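Print this page | E-mail this to a friend

The inspection that inspects itself

Friday, August 18, 2023

The draft inspection rules came out in July and I have now read them twice, which is one more time than they deserve. The idea is that your car no longer goes up on a lift every year. A little box made by a company called Fisora plugs in under the dash, collects whatever the car's own computers have to say about themselves, and sends the result to the state. If the car says it's fine, you get your sticker by mail.

I have nothing against less paperwork. I've sat in the waiting room at Brynjólfsdóttir Auto on Zultow Road with the same fishing magazine often enough to see the appeal. But I'd like someone to show me where in this plan a human being looks at a brake line.

What the box can know

The draft talks about "continuous compliance," as if a yearly check were a kind of gap and the box fills it in. Read the technical appendix and the list of what gets sent is short: stored fault codes, emissions readiness, the airbag light, tire pressure if the car has sensors, and mileage. All useful. None of it tells you that the frame has rusted through behind the rear wheel, or that a ball joint is about to let go, or that someone has fixed a leaking hose with tape.

My last truck passed every electronic test it was ever given. It also had a rear spring broken clean in two, and I learned that from a mechanic with a flashlight. There was no fault code for it. There couldn't have been – the truck didn't have anything back there to notice with.

Fisora's answer, in the comments it filed, is that "most serious defects produce a signal." Most is doing a lot of work there. I would like to see the number, and I'd like to see it from somebody who doesn't sell the box.
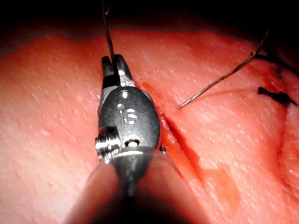 Then there is the chapter on replacement parts, which hardly anyone has talked about. Under the draft, a part counts as approved if it carries an approval mark, and the owner just declares that it does. The state won't look. I keep coming back to how little a mark says unless somebody who can read it is standing over it. Take that dark gray metal joint on the surgical tool, with something small and raised on its face. It might be a numeral, it might be a logo, and I couldn't tell you which with my nose against the screen. A brake caliper is no different. I can declare all day long that mine has the right stamp on it, and the draft gives no one the job of crawling under to see if I'm telling the truth or even know what I'm looking at.

The old rules were clumsy about this, I admit. The inspector was supposed to check marks on glass, lights and tires, and I suspect plenty of them just glanced. A lazy check is still one that can be caught and fined, though. A box on an owner's form is pretty much a wish.

The trial in Dedel

Supporters keep pointing to the trial in Dedel, where 200 cars ran with the box for a year. The summary says that the pass rate went up. Well, sure. If I stop looking for broken springs I will find fewer broken springs. What you would want is a second group, or the same cars put up on a lift afterward, so you could compare what the box said to what was there. The summary doesn't mention anything of the kind. I wrote to ask and got a polite reply sending me back to the summary.

It also doesn't say how the cars were chosen. People who volunteer for a car safety trial tend to be people who change their oil. I would bet that not one of them was driving what my neighbor drives.

And there's the mileage question. The box reports if it is driven more than 200 miles without a connection, after which the car is listed as "status unknown." How long can a car stay unknown before anything happens? I looked for that twice as well. There's a blank where a number ought to go, with a note that it will be set "in later guidance."

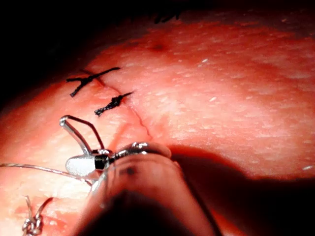 Who pays, and who gets to look

The yearly inspection costs me $40 at the moment. The draft says the new program will be "cost neutral to the motorist," and then, several pages on, lets the vendor set a subscription price to be reviewed after the first contract term. There's exactly one vendor. I'm not an economist, but I have had cable television.

What bothers me more is the data. The state gets a yes or a no. Fisora keeps everything else, and the raw readings are classed as its business property. So if the box turns out to be passing cars it shouldn't, the only people in a position to notice are the ones being paid for each car it passes. Any outside lab wanting a look has to ask Fisora for permission and sign whatever it is handed.

I'd be a lot easier to win over if three things changed. Keep a lift inspection every second or third year, even if the box handles the years between. Pull some cars at random and have an independent garage go over them, then publish the results. Put the raw data where a university can get at it without begging. I haven't heard a good argument against any of these, only that they'd slow things down.

Comments on the draft are still open. The form is buried, so look under "Vehicles," then "Rulemaking," then the link that says "Other." Mine went in last night, minus the part about cable television.

Print this page | E-mail this to a friend

This site uses cookies to remember your settings. By continuing to read you agree to their use. OK | More information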